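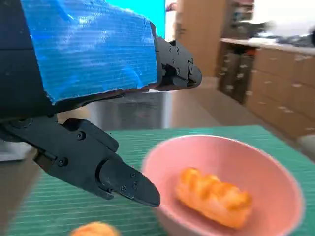

Hélène Sawatzky says the guidebook is wrong about the shrine steps, and she has climbed them more often than I have, so let's start there. The Clunance Pocket Guide to Temple Towns gives the climb as 400 steps. Hélène makes it 520. My knees side with Hélène.

I carried the Clunance through most of August, on buses, on trains and once on the back of a milk truck, and I still like it more than it deserves. It covers 47 temples, each with opening hours, festival dates, the name of the deity, and a short paragraph on which hymns mention the place. The paragraphs are good. Whoever wrote them cares about inscriptions and has strong feelings about whitewash.

The hours are another matter. Small temples open when the priest arrives, and he arrives when he arrives. The guide prints "6:00 a.m. to 11:30 a.m." with the confidence of a railway timetable, and twice I sat outside a locked gate with a garland going soft in my lap. A goat ate part of the second one. I blame the publisher.

Festivals are handled better. Dates are listed by lunar month with the usual English months beside them, and there's a sensible note telling you to ask locally before you book a room. I did ask locally. I got three answers, all of them friendly, and went with the tea seller's.

The maps were drawn by an outfit called Firkska, and they are handsome things – cream paper, tiny towers, a compass rose on every page. North is usually up. On the map for the river temples, the tank is on the wrong side of the road, so if you follow it faithfully you will worship at a bicycle repair shop. 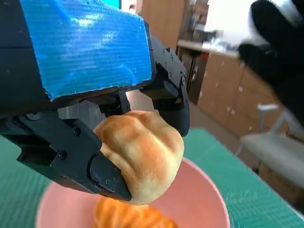 Is it any use to someone who has never visited a temple before? Mostly for the first chapter, which covers shoes, dress, offerings and where to stand during the lamp ceremony, and which saved me from walking around a shrine the wrong way.

The rival is the Fraser handbook, 900 pages and best moved by ox. It has every legend in three versions and an index you could live in. I'd keep the Fraser at home for evenings and put the Clunance in the bag. Mine went in a Zamby cloth cover, sold separately, with a ribbon that came off in the second week. I now mark my page with a bus ticket.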